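My sister-in-law says I will go to anything with a free parking lot. She is thinking of the sewer museum. On Monday I proved her right again and drove out to the Grirkodus open day in Drindport, where a company I had never heard of was letting the public watch robots pick things up.

The parking was free. There was also a sandwich board at the entrance with an arrow pointing at a hedge.

These are from the wrist camera, which gives you the arm's own view of its work. 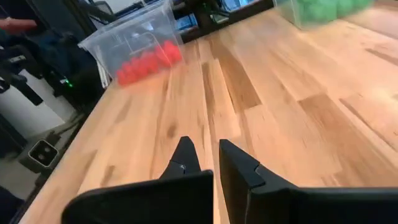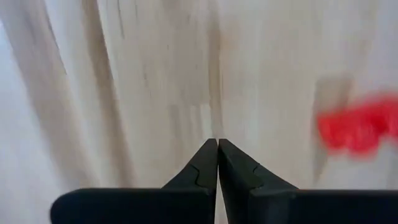 ## What I was promised

The flyer said "See tomorrow's hands at work today!" and had a drawing of a globe. I had pictured something with a cage around it and sparks. The first station was a nice wooden table with clear plastic bins on it, one with red things in it and one with green things, and a pair of black fingers that open and close. That was the show. If you have ever cleaned up after a four-year-old's birthday party, you have done this job, probably while holding a plate.

I stayed for most of the morning.

It gets you, is the trouble. The fingers would come down over the table and you'd find yourself leaning, the way people lean when they bowl. A man next to me in a Radulović Plumbing jacket was muttering "left, left, left" at it. It went right. He took this personally and walked off to look at the coffee, then came back for the next try.

## Salamatu Amissah and the bad questions

The person running the table was Salamatu Amissah, who had been talking since the doors opened and had the voice to show for it. She was very patient with us. I asked how fast the arm could go and she said a good deal faster than this, but people back away when it does, and then they can't hear her. I asked if it knew red from green. She said it knew what it had been shown, and that I should be careful with the word "knew." I have been married long enough to recognize that tone and I wrote it down.

The part I liked best was her account of shiny things. Clear plastic gives a camera fits, she said, because what it mostly gets is whatever is bouncing off the plastic or sitting behind it. Have a look at the bins in the first picture and try to trace the walls with your finger. I had trouble, and I was raised on Tupperware. The second one has a red smear over on the right that I could not name for you under oath. The arm has to make a living off views like that, at speed, with no glasses to clean on its shirt.

Then a boy asked whether it could pick his nose. She said the grip force was adjustable. Best answer of the day.

## The other stations

There were 4 stations in all, and your ticket got stamped at each one. A full ticket got you a pen.

The second was a conveyor that weighed packages and was out of order. The third was a film. I sat through it twice by mistake, having come in partway and then failed to notice it had started over, and I can report that it has a lot of drone shots of Drindport, a town that does not gain much from being seen from above.

The fourth was run by Wemeditz, who make the cable trays, or the brackets for the cable trays. Their man had 1750 of something in a warehouse and was proud of it. I nodded the whole way through. He gave me a bracket. I don't have a cable tray, but I have the bracket now, and it is on the windowsill holding down the water bill.

## Back to the table

After the pen (blue, writes fine) I went around again to the first station. The crowd had thinned to 2 of us, me and a woman eating a granola bar with great concentration. With fewer people there you could hear the arm, a small whine on the way up and a lower one on the way down, a bit like a fridge with something on its mind.

I asked Salamatu Amissah whether she got tired of it. She said she got tired of the question about whether it would take her job, given that her job was mostly setting it back up after it had dropped something. She said at home she can't see a bowl of fruit without planning the grasp. Pears are bad, apparently. She went into why at some length, with hand shapes, and the granola bar woman asked a follow-up about bananas that was better than anything I had come up with all day.

They do another one in September. The flyer says "bigger," and the conveyor is supposed to be fixed by then. I've put it on the calendar under "dentist" so I won't have to discuss it at dinner. If you go, ignore the arrow and use the door by the loading dock.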